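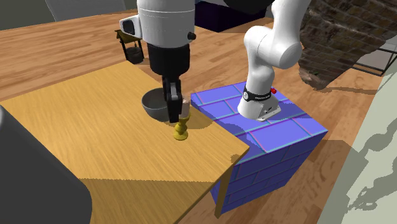 Lenuța Văduva asks whether a club whose robot lives entirely inside a computer needs a safety checklist at all. Her comment came in under the last version, and she'd like it noted that the chess club has none.

Fair point, Lenuța. The school wants one from every club with the word "robot" in its name, so we have one. I've kept the items we use and filled them in for the Gurnemgate entry.

Simulation Checklist, Gurnemgate Student Challenge
October 7, 2019, by Virgil Gavrilă

1. Arm base fixed to its stand before pressing play. PASS.
Comment: In January it wasn't, and the arm left the building through the floor. No injuries.

2. Table has collision turned on. PASS.
Comment: Check the legs too. Anghel (our grasp planner, named by vote, don't ask) treats anything without collision as a suggestion.

3. Objects start at rest on a surface. PASS WITH REMARKS.
Comment: The glass used to start slightly inside the table and leave at speed. Raise it by 2 mm and let it settle.

4. Speed limit set in the Hakovis settings file. FAIL, then PASS.
Comment: Somebody typed 900 where 10 was meant. Whoever it was, the file keeps a history and I can read.

5. Close-up view of the fingers switched on. PASS.
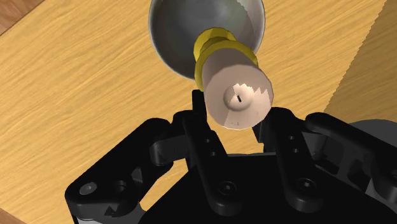
Use it whenever the shape is awkward. From across the room a grasp can look perfect while the fingertips are closing on air, and the score sheet has no column for good intentions. Round things roll out if you squeeze near the end.

6. Stop key tested by someone other than the person driving. PASS.
Comment: It's the space bar. Please don't rest your lunch on it.

7. Logs saved outside the Vorine folder. FAIL.
Comment: There are 2,137 files in there and roughly half are called "final." Still open. Bring a flash drive.

8. Cables under the desks taped down. PASS.
Comment: The only item on this page that has ever hurt anyone.

Next check is due before the practice round. Initial every line yourself, including the ones you broke.

Last updated: after the tape arrived

This site uses cookies. By continuing to browse you agree to their use.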